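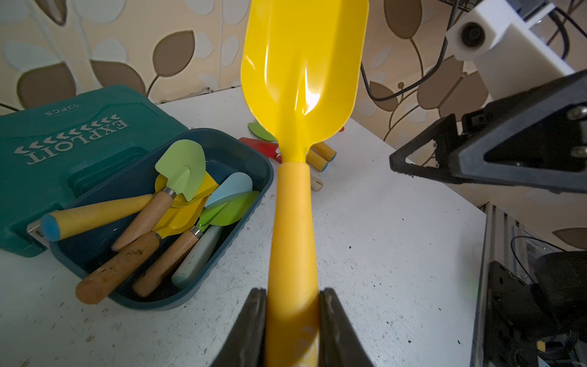

Speaker notes: Small tools, one box
Spring talk for the Folholm garden group, 7 p.m., back room
Allow 12 minutes, then questions

Opening

Thank people for coming. Say that the talk covers storage of children's garden tools and nothing else. Seed trays and watering are next month.

Start with the problem. A family buys a set of hand tools in May, and by the end of summer they are in three places: the shed, the sandbox and under the hedge. At Clilness we kept a list for one season. We signed out 273 tools to families and got 89 back in the right box. Pause here and let people read the slide.

Most of the missing ones came back later, in the wrong box or in a grocery bag. Few were broken. They had no set place to go.

What to store them in

You don't need a garden box. An old tool case does the job if it has a lid and a tray with sides high enough to hold the handles. The case on my next slide is teal, says EXPLOIT on the lid, and has children's tools in the tray. Check the tray length against your longest handle before you move anything in.

Mention the Benedetti family, who used a bread bin for two years. It worked fine until the hinge went.
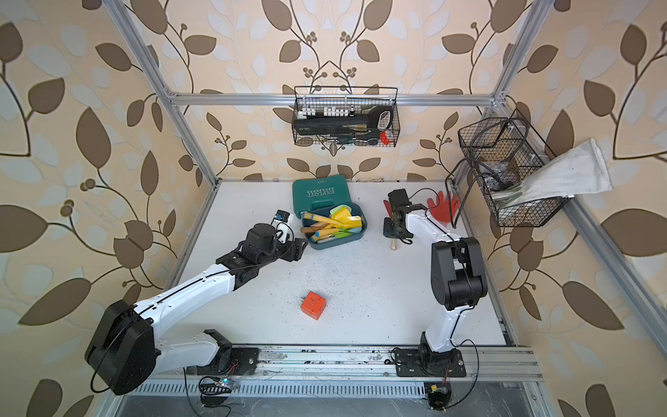 Selvaraj Matubbar
Tool Library Coordinator, Estlow Community Garden

Sorting

Take everything out first. Put it on a table you don't mind getting dirty, because dry soil falls off the blades and handles as you work. Leave the dirt until the end and brush it off once.

Sort by handle, then by blade. Plastic handles can be washed in a bucket with dish soap. Wooden handles should be wiped with a damp cloth and left to dry outside the box. Don't soak them. The wood swells and then shrinks, and the metal collar works loose.

Ask who has had a trowel head come off in the ground. There will be hands up.

Stains on a wooden handle are not a fault. Run your palm along it, and if there are no splinters it goes back in. If there are, use medium sandpaper and a little linseed oil, and keep the oily rag away from the house — lay it flat outdoors to dry.

Gloves are kept apart from the tools. Hang them or lay them flat with the fingers open. At Estlow we used to push them into the tray on top of the trowels, and the insides never dried. 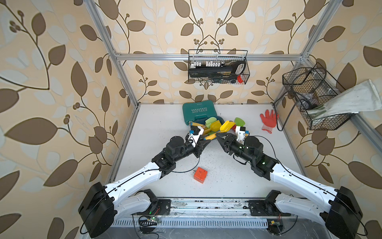
Then the order of packing. Wooden handles go in first, along the long side. Lay the plastic scoops and trowels over them, all facing the same way if they fit. If they don't, turn every second one around. Short pieces fill the gaps.

Anything that isn't a garden tool goes somewhere else. People find plugs, batteries, toy parts and keys when they do this. Have a bowl ready for those and deal with it afterward.

Let the children do the packing if they are old enough. They remember where a thing goes when they put it there themselves. My nephew's class at Clilness did the whole job in one morning, with some arguing over the yellow ones.

Labels: skip if short on time. A strip of masking tape inside the lid is enough. Write the number of tools on it and the family name.

Questions

Likely one about rust. Steel blades get a wipe with an oiled cloth before winter. Painted blades only need it where the paint has chipped.

Likely one about where to leave the box. Indoors, off the floor, lid closed.

Sign-up sheet for the Folholm tool swap is by the door. Remind them to bring their own box.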